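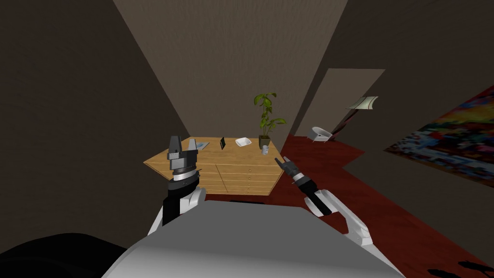

Welar, Monday, August 16, 2021

Home Docs Data Procurement Contact
4 min read

# Illen Household Manipulation Set: Data Card and Equipment Planning Notes

## Purpose

The Illen set supports the purchase of two-armed robots for domestic tasks. It is issued to departments preparing an equipment request for the coming financial year and should be read before any supplier is approached. All material in the set is simulated. No physical robot was bought, hired or lent in order to produce it.

## Contents

The release holds 1,453 episodes recorded in 144 simulated rooms. The view is taken from the robot's own position, with both arms reaching forward over the torso. Work surfaces include dressers, shelves and low cabinets. Objects are of ordinary household size: booklets, bowls, small cans, potted plants.

Each episode folder contains:

- the rendered view
- joint positions for both arms
- gripper opening, left and right
- a short text label for the task

Rooms are lit at several levels, dim settings included. Departments whose work takes place in bright laboratories may wish to filter by the `light_level` field.

## Use in budgeting

The set is intended to settle three questions before money is committed.

1. Reach. A dresser top with objects standing at its rear corners is a fair test of arm length. Requests should state the furthest point the arms must serve.
2. Gripper type. Grippers should be costed as separate items. A slender gripper and a blocky one differ in what they can pick up between closely placed objects, and a request for one pair of each will be considered where the task list supports it.
3. Computing. Simulation work may begin on existing machines. New workstations will not be approved in the same request as a robot.

The planning period is 52 weeks from the date of approval. Maintenance, spare fingers and staff training are to be entered under running costs. Delivery and floor preparation are capital costs.

## Known limits

- Simulated contact is simpler than real contact. Grip force values must not be used to select a motor.
- Cables, safety fencing and emergency stops are not modelled. They must still appear in the budget.
- Room layouts follow the Barta floor plans and do not represent every type of housing.
- The labels of 30 episodes were corrected in July. Copies taken earlier should be replaced.

## Responsibilities

Edem Amissah maintains the set and approves changes to the episode format. Saqib Farooqui reviews equipment requests and holds the price schedule, which is not distributed with this release. Requests under the Brestetti framework follow their own form and need no second quotation.

## Access

The set is open to all staff with a project code. Copies may be held on departmental servers for the length of the project. Questions on pricing should be sent to the equipment office, and errors in the data should be reported through the issue tracker with the episode number.

Share 30 Comments 0
Previous Next Back to top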